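# 회색 금속 통 닦고 관리하기 (칸막이 있는 것)

급하게 정리함. 작업대에 올려놓고 쓰는 뚜껑 없는 큰 금속 통 기준. 칸막이로 앞칸 넓고 뒤칸 좁은 모양이면 다 비슷하게 하면 됨.

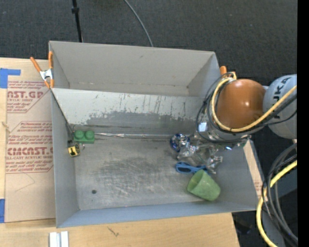

*앞칸 바닥. 가운데 얼룩이랑 허연 쓸린 자국.*

## 준비물

- 중성세제 (Wilimo 쓰는 중. 주방세제도 됨)
- 극세사 천 2장. 세제용, 물기용 따로
- 나일론 솔, 안 쓰는 칫솔 하나
- 플라스틱 헤라
- 미지근한 물 한 대야
- 마스킹 테이프
- 통 밑에 깔 수건

철수세미 금지. 연마제 들어간 크림도 웬만하면 쓰지 말것. 예전에 Oto 광택 크림으로 한 군데만 문질렀다가 거기만 번쩍번쩍해져서 오히려 더 지저분해 보였음. 전체를 다 밀 거 아니면 손대지 마세요.

## 1. 비우고 털기

안에 든 거 전부 꺼냄. 부스러기, 먼지부터. 젖은 천 먼저 대면 가루가 뭉쳐서 구석에 떡집니다. 마른 솔로 칸막이 쪽에서 앞벽 쪽으로 쓸어 모은 다음 청소기. 노즐은 고무 씌운 걸로.

나무 작업대 위에서 그대로 할 거면 수건 꼭 깔기. Irkavwood 상판 쓰는데 물 한 번 고였던 자리가 아직도 허옇게 남아 있음. 오일 다시 발라도 잘 안 없어짐.

## 2. 뒤칸 먼저

좁은 쪽부터. 앞칸 먼저 닦아놓으면 뒤칸 닦다가 구정물 떨어져서 두 번 일함.

뒷벽이랑 바닥 만나는 선, 여기 자잘한 자국이 잘 생김. 칫솔에 세제 조금 묻혀서 선 따라 한 방향으로만. 왔다갔다 하면 때가 도로 들어가요. 벽은 천으로 위에서 아래로 쓱 한 번이면 충분.

## 3. 칸막이

경사가 져 있어서 위쪽은 긁히고 아래쪽은 거뭇하게 닳는 경우가 많음. 처리 방법이 다름.

**위쪽 세로 긁힘:** 못 지움. 표면이 패인 거라 세제로는 안 됨. 손톱으로 살살 긁어보고 걸리는 느낌 없으면 놔두고, 칠이 들떠서 까슬하면 400방 사포로 가장자리만 톡톡. 넓게 밀지 마세요.

**아래쪽 검은 띠:** 때인지 마모인지부터 확인. 흰 천에 세제 묻혀서 열 번쯤 문질러보고 천에 검은 게 묻어나오면 때. 안 묻어나오면 그냥 닳은 색이니까 포기. 둘이 섞인 경우도 흔해서 한 번 닦고 마른 뒤에 다시 봐야 정확함.

**맨 밑 이음선:** 헤라 끝에 천 감아서 쭉. 쇠로 된 거로 후비지 말것.

## 4. 앞칸 바닥

제일 오래 걸림. 물건이 계속 들락날락하는 데라 쓸린 자국이 소용돌이처럼 겹쳐 생깁니다.

1. 물 2리터에 세제 반 숟갈. 많이 넣으면 헹구다 끝남
2. 천 적셔서 바닥에 펴놓고 11분. 타이머 맞춰두고 딴 거 하기
3. 천 걷고 나일론 솔로 가운데부터 바깥으로
4. 깨끗한 물로 두 번 헹굼
5. 바로 물기 제거. 자연건조 하면 물자국 남음

허연 자국은 마르면 다시 올라올 수 있음. 젖었을 때만 안 보이는 거라 실망하지 마시고.. 바닥이 매끈하면 쓰는데 지장 없음.

작고 둥근 검은 점 같은 거 있으면 녹인지 찌든 때인지 봐야 됨. 면봉에 소독용 에탄올(70%) 묻혀서 꾹 눌렀다 떼기. 색이 빠지면 때. 주황색으로 묻어나오면 녹이니까 녹 제거제로 그 점만 처리하고 꼭 헹구기. 환기 필수, 불 근처에서 하지 말고.

## 5. 벽이랑 모서리

왼쪽 오른쪽 벽, 앞벽 순서로. 앞벽 아래 모서리는 천을 손가락에 감아서 눌러 닦기. 윗테두리는 손 많이 닿는 데니까 마지막에 한 번 더.

## 6. 말리기

물기용 천으로 한 번 다 훔치고 선풍기. 이음선 있는 쪽이 항상 제일 늦게 마름. 마른 키친타올을 이음선에 끼워뒀다가 빼봐서 안 젖어 있으면 끝. 덜 마른 채로 물건 넣으면 거기서부터 녹 시작됨.

## 덜 닳게 쓰려면

- 무거운 거 던져넣지 말기. 넓은 칸에 눕혀서
- 칸막이 타고 미끄러뜨리지 말기. 검은 띠 생기는 주범
- 바닥 매트 까는 것도 방법. Bandara 고무매트 잘라 썼는데 두께 적당하고 괜찮았음. 대신 매트 밑에 물 고이니까 가끔 들춰볼것
- 칸 표시는 마스킹 테이프로. 일반 스티커는 뗄 때 고생함

마른 솔질은 매일 퇴근 전에 하고, 물청소는 한 달에 한번이면 됩니다. 기름 묻는 물건 넣으면 더 자주.

녹 제거제 종류별로 써본 건 나중에 따로 올릴게요.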